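Home | Contents | Chapters | Glossary | Index
16 shares | 2 comments

Chapter 2
The Dishrag Problem

Every generation is promised a machine that will do the housework, and every generation ends up doing the housework. The washing machine kept its word, up to a point. It washes. It has never once picked a sock up off the floor, and it takes no interest in what happens after the drum stops turning.

This chapter looks at the jobs left over, and at why a pale, limp piece of cloth remains one of the hardest things you can hand to a machine.

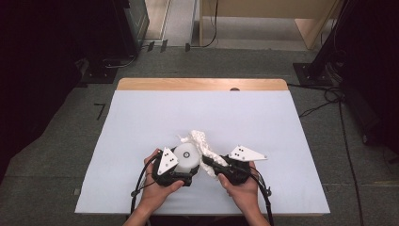
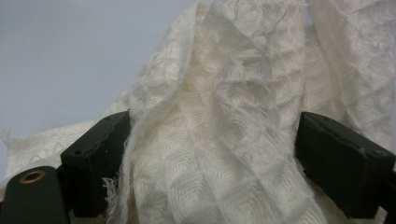 Black grippers, white cloth.

Can a robot do the household chores yet?

A few of them, one at a time, in a room that has been tidied first. Floors are mostly solved, provided the floor is flat and the cat is elsewhere. Laundry, dishes and beds still belong to you.

The trouble with cloth is that it has no shape of its own. A mug is the same mug whichever way you turn it. A towel dropped 50 times will land in 50 different heaps, and a program that has learned one heap may be baffled by the next. Threads snag. Corners hide inside folds. Panagiotis Gavalas, who spent two years on the folding line at Rirano before he went over to the software side, used to tell new hires that a toddler could beat their best machine at towels and would also throw fewer errors.

Shop floors have it easier, up to the point where something soft comes down the belt. In Section 2.1 we visit the Sarantis linen plant, where the presses run themselves and the feeding of them is still done by hand. Bring your own opinion of fitted sheets.

Previous | Contents | Next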